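Two-arm build on a kitchen table - what should I practice on after blocks?

ferico_bench
Been lurking since February, first real post. I'm building a pair of small arms at home, printed parts mostly, and I drive them by hand for now. Blocks are going fine. Foam blocks, wood blocks, I can stack them half asleep. What did you all move to next? I have 29 days of vacation saved up and my wife knows exactly where they're going, ha.

pisa47
Towels! Fold towels. Soft, cheap, can't break anything, and you learn fast how bad your wrists are.

Hanna Marchuk
I'd skip towels for now (sorry pisa47) and go for something that needs both arms at once. A shrink-wrapped pack of water bottles is great for this. The film slides and crinkles, the bottles shift around inside, and one arm can't do much with it alone. I do it with my own hands first and record that from head height, then try to copy the same grips with the arms.

pisa47
A pack of water is way too heavy for hobby servos though. Mine complain at 600 grams. He'll strip a gear on day one.

Hanna Marchuk
Who said lift it? Push it, turn it, square it up against a wall. You can drink a few first too - I ran mine with 2 full bottles and the rest empty for a long time.

dovhaniuk_d
With pisa47 on the weight. But I do like the idea of a wall, it gives you something to push against and you don't need great position control. My Britilden grippers would just skate off that plastic, so put rubber on the fingertips before you try.

ferico_bench
OK so wall yes, lifting no, rubber yes. Hanna, where do you put your hands? I keep wanting to grab it from the sides.

pisa47
Sides is right. Grab the top and you're only holding film.

Hanna Marchuk
Not on mine, you can feel the caps through the wrap and they make pretty good handles. I go from above with both hands, the left one flat with the fingers spread and the right one curled over with a cap between thumb and fingers. Try it both ways on your own table before you change the grippers, and post what you get. 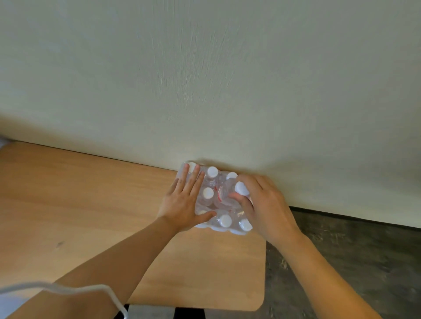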